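5. Recording Demonstrations with the Hand-Held Grippers

This section covers two-handed recording of household tasks with a pair of hand-held grippers. Remote-control recording from the Tundov console is covered in Section 6. Complete the pairing procedure in Section 4 before you begin.

5.1 Before you start

Check the following at the start of each recording session:

- Both grippers show a steady green status in the Dreltow recorder.
- Free storage on the recording computer is at least 13 GB.
- Camera lenses are free of dust, lint and fingerprints. Use a dry microfiber cloth only.
- Finger pads are fully seated. A pad that can be turned by hand must be replaced (see 9.3).
- Cables are routed along the outside of the forearm, with enough slack for full arm extension.

CAUTION: Do not place your fingers between the jaws while the trigger is released. The return spring closes the jaws without warning.

CAUTION: Remove rings, bracelets and watches before handling knit or looped fabrics.

5.2 Calibrating the jaw opening

Calibrate after every power cycle and after any pad change.

1. Select Setup > Jaws in the recorder.
2. Squeeze the left trigger fully and hold until the reading stops changing.
3. Press Set Open.
4. Release the trigger and let the jaws close with nothing between them.
5. Press Set Closed.
6. Repeat steps 2 to 5 for the right gripper.

The two readings should differ by at least 1,000 counts. If they do not, inspect the linkage for trapped thread and repeat the procedure.

Note: Changing the trigger spring changes the feel of the gripper but does not affect calibration.

5.3 Recording an episode

An episode is one complete attempt at one task, from the start pose to the end pose.

1. Choose the task from the Umden task list. Do not type a task name by hand. Names that differ by one character are stored as separate tasks.
2. Lay out the work area as given on the task card.
3. Hold both grippers at chest height, jaws open, and keep still for 2 seconds.
4. Press the left thumb button. A single tone confirms that recording has started.
5. Carry out the task at about half your normal working speed.
6. Return both grippers to chest height, jaws open.
7. Press the left thumb button again. A double tone confirms that the episode has been saved.

If you drop an item and can recover it with the grippers, continue. If you have to put a gripper down or touch the item with your bare hand, press and hold the right thumb button to discard the episode.

Note: Speech is not recorded. Spoken remarks must be entered in the comment field after the episode has been saved.

5.4 Working with garments and bedding

Soft items hide their own edges, and most rejected garment episodes fail at the first grasp. Apply the points below to all tasks in the Laundry group.

1. Approach the fabric with the jaws open and the fingertips angled slightly down.
2. Press lightly until the fabric rises between the fingers, then close. A grasp of one or two layers is enough for most knits.
3. Hold the garment steady with the second gripper before you pull. Press with the side of the jaw if there is no edge to grasp.
4. Pull the hem or sleeve in one slow movement. Avoid short, repeated tugs.
5. Open the jaws fully before you move away. A half-open jaw can snag the knit.

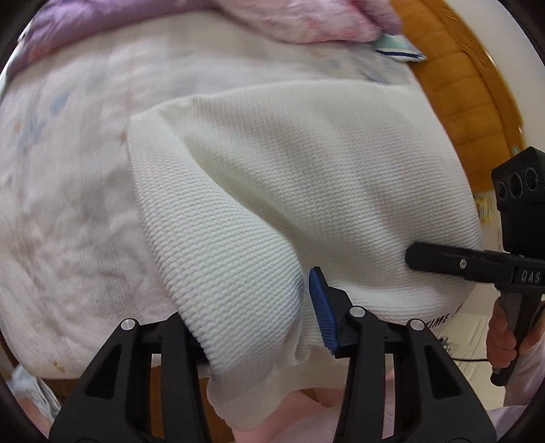 Keep both grippers within view of each other's cameras whenever the task allows. The Poirier alignment step uses the overlap to place the two hands in a common coordinate system, and it drops any segment in which the overlap is lost for too long. Crossing your wrists is permitted but should be brief.

Vary the starting position of the garment between episodes. Pick it up, let it fall, and begin from wherever it lands. Do not smooth it out first unless the task card says so.

CAUTION: Do not record with damp laundry. Moisture in the linkage voids the gripper warranty.

5.5 Reviewing and uploading

1. Open the session in the recorder and play each episode at double speed.
2. Mark an episode Reject if a lens was covered, if a cable crossed the jaws, or if the end pose is missing.
3. Press Upload. Rejected episodes stay on the local drive until you delete them.

A session may hold up to 1,000 episodes. Start a new session if you change operator, room or gripper set.

If an upload stops before completion, leave the recorder open and reconnect to the network. The transfer resumes from the last complete episode.

For error codes shown during upload, see Appendix B.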